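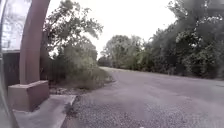 **To:** Kendesia Mobility Fund
**From:** Beryl Bunting, perception and control
**Subject:** Outdoor platform, camera and controller comparison

## Status

The outdoor phase is open. The Goodall and Prillby cameras have both been mounted, calibrated and run on the platform, and the first pass of logs has been reviewed. The controller comparison is behind the camera work. The low-level interface on the second controller dropped velocity commands during bench testing and had to be rewritten before it could go outdoors.

Spending is within the approved budget line. The unspent part of the travel allocation will be moved to cabling and mounts unless the fund objects.

## Test setup

The route is 200 m, straight for most of its length, and driven in one direction only. Both cameras record on every run. The mount holds them at the same height and pitch, and the clock is shared through the onboard computer. Exposure is left on automatic for both units. Fixed exposure was tried on the bench and dropped from the plan, as it would have tested our choice of setting more than the camera.

Six runs make up the present set. After removing startup frames and frames with a timestamp mismatch, 1135 matched pairs remain. All comparisons in this report use that set.

Road edges were labeled by hand. Where the edge is a curb, the label follows the top of the curb. Where it is gravel, litter or grass, the label follows the outermost continuous asphalt. The second rule leaves room for judgment, and two people labeling the same pair did not always agree.

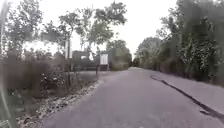 *Restley, January*

## Camera findings

The difficult side of the route is the left. The loose gravel along the asphalt is pale, close in tone to the road surface, and its width changes as the route goes on. The detector regularly placed the left boundary inside the gravel. On the right, the dark curb strip gives a long diagonal that both cameras pick up well into the middle distance.

An overcast sky is a harder exposure case than expected. With a large area of near-white above the trees, the Goodall unit exposes for the sky and leaves the shrubs and tree line dark. The Prillby unit holds more detail in the greenery and loses leaf edges against the sky. Road detection depends on the lower half of the view, so the Prillby behavior suits this application better. Its disadvantage is noise in the shaded foliage, which produces short false edges at the base of the tree line.

Distance performance is similar. Neither camera gives a usable road boundary near the vanishing point, where the path closes in against the trees. We have shortened the planning horizon to match, and this removed most of the steering corrections caused by unstable far-field estimates.

Two smaller items:

- Part of the robot's body enters the lower left corner of the view. A static mask now covers it. The mask has to be redrawn each time the mount is touched, and a revised bracket is on order.
- The white sign panel beside the path can't be read at range. Sign reading is outside the present scope and no work is planned on it.

## Controller findings

Results here are partial. The existing controller (pure pursuit, fixed lookahead) completed every run without operator takeover. It oscillates when the left boundary estimate jumps between asphalt and gravel, and the oscillation takes several seconds to settle. Reducing the gain helps on the straight and makes the gentle bend worse.

The predictive controller has been run only on replayed logs. On replay it rejects the same boundary jumps with little lateral movement. Replay doesn't close the loop, and no performance claim is made until it has driven the route.

## Open issues

1. Labeling rule for soft edges. A written guide with reference crops is in draft. The existing labels will be checked against it and corrected where needed.
2. Lighting. All matched pairs come from flat, even light. Nothing in this report should be read as covering direct sun or hard shadows on the asphalt.
3. Traffic. No moving obstacle cases are included in the set.

## Next period

The predictive controller goes outdoors first, at reduced speed and with the Prillby camera as the primary input. The Goodall unit stays on the mount as the reference recorder. Once the bracket arrives, the calibration will be repeated for both cameras and the mask regenerated. We request 3 additional days of site access at Restley to cover the runs in direct sun. The labeled set and the calibration files will be sent with the next report.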